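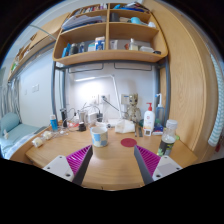 Jundham audit finds 647 undeclared luxury purchases

State auditors in Jundham have listed 647 luxury purchases charged to the governor's household account over 24 months, none of them declared to the assembly. The report names 40 watches, five motorboats and a private cinema at the Miltine residence.
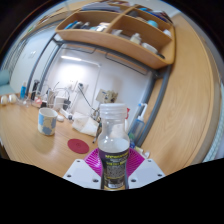 Most invoices passed through Gadico, a trading company registered in Oltmanns — the same address is used by two other suppliers. Lead auditor Bastian Wendt said payment records before March were incomplete. The governor's office has not commented.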